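Foundations of Home Organization, Unit 2: Open Storage on a Small Counter
Instructor: Wanpen Chaimongkol
Prallthorpe Adult Learning, Room 18

Read this before the practical. Bring it with you, along with the floor plan you drew of your own kitchen.

1. Terms

Open storage is anything you can see into or take from without opening a door. Mug trees, dish racks, baskets and wire shelves all count. Closed storage means cabinets, drawers and lidded bins. Most small kitchens need both, and most of the trouble comes from putting a thing in the wrong one.

Footprint is the counter area an item covers. Reach is the space you need in front of it to use it. A drawer unit has a modest footprint and a long reach. Measure it with the drawer pulled out.

2. Mug trees

A mug tree takes the space of a saucer or a small plate and stores upward. Points to check:

Hang mugs on opposite sides of the post before filling pegs that sit next to each other. A tree loaded on one side tips when you lift a mug off.
Keep the heaviest mugs on the lowest pegs.
Leave a hand's width all around. If you have to turn the tree to get at a mug, it is too close to something.

3. Plates in a rack

Plates standing on edge are easier to take one at a time than plates in a stack. The pegs should hold each plate without your help. Sort by size, larger plates to the back. A dish rack used for storage should not also be your draining rack - pick one job for it.

4. Baskets

Use a shallow basket for produce you will eat within a day or so. Corn, onions and lemons do well in an open weave. Do not pile it above the rim. In the Stanside exercise last term, several groups used the basket for mail and keys, and we marked that down.

5. The clear middle

Place tall and bulky items toward the edges and keep a work area open between them. Test it with a cutting board. If the board does not lie flat with room on both sides, take something away.

6. Practical

Work in pairs. Sketch the counter, shade the footprints, then draw the reach of each drawer and door with a dotted line. Mark any place where two dotted lines cross. Hand in one sketch per pair with 200 words on what you would move first. The Jelura worksheet has the grid.

Figure set for Unit 2
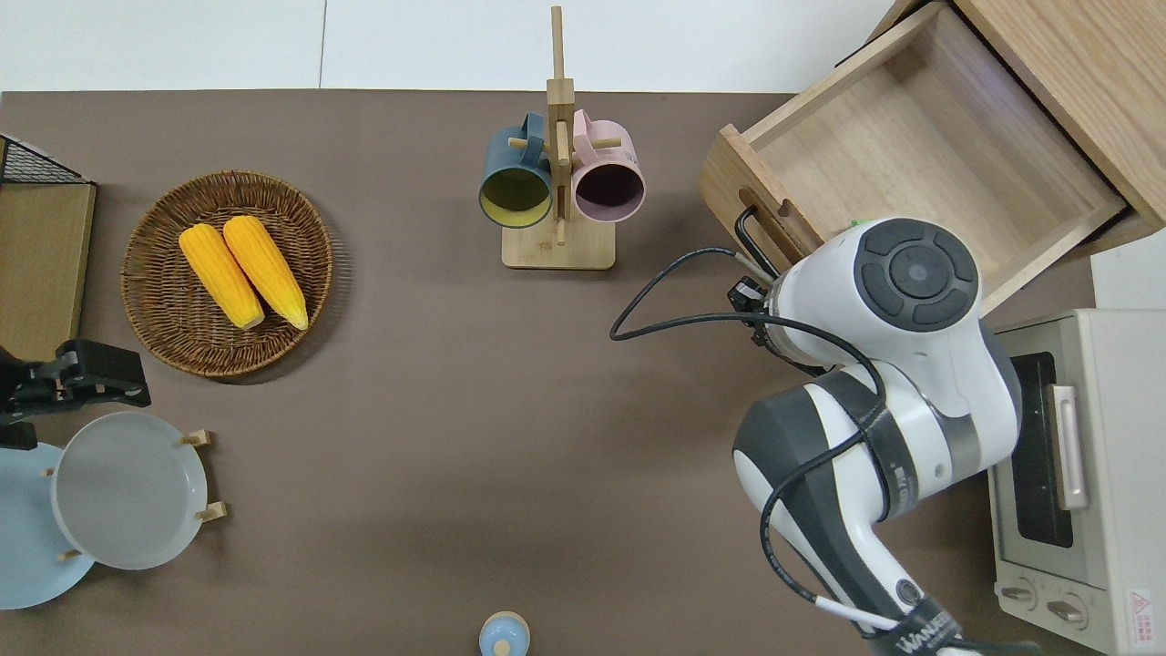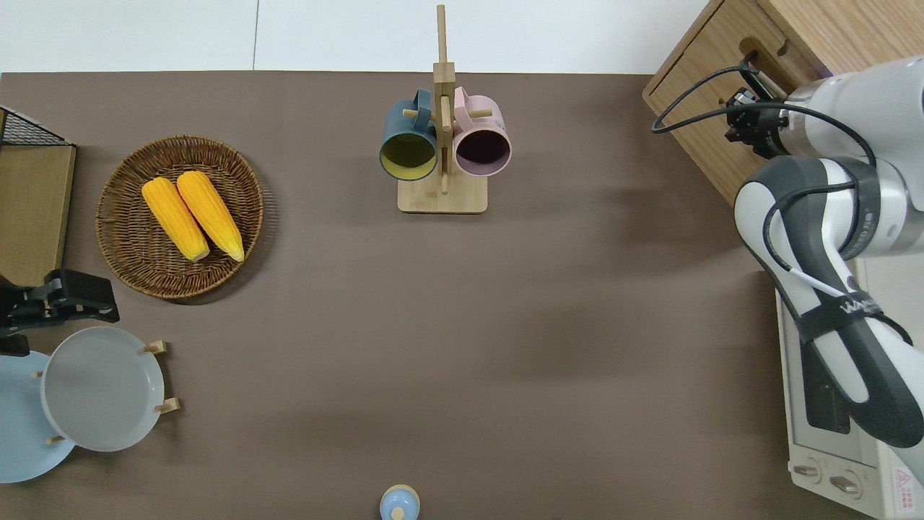
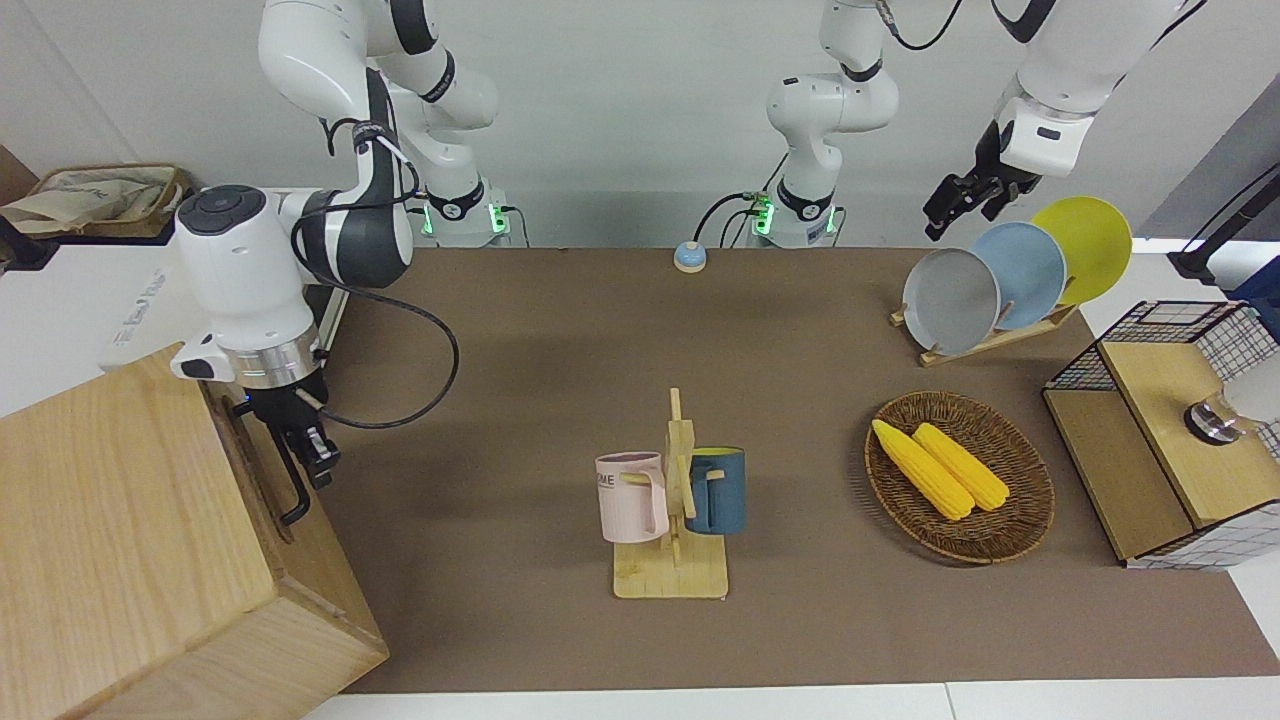
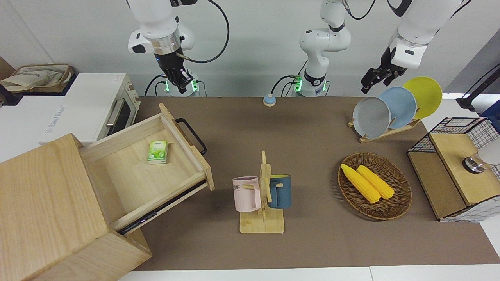

Figures 2.1 to 2.4. Small counter layout with a wooden mug tree.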